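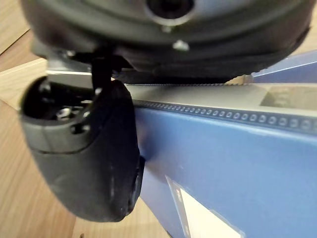 Student Projects / Materials and Storage

Moisture uptake in stored card stock
Sneha Sisodia, Menaka Barua

Samples of uncoated card were kept in a closed cabinet at Ullholm for 15 days and weighed each morning. Half were wrapped in film – the rest were left bare. Bare samples gained mass until day seven and then levelled off. Wrapped samples showed no change within the resolution of the balance. Edge curl was not measured.

Print this page | E-mail this page
Last updated: July
Contact: Apinya Rojanasak | © Ullholm | Back to top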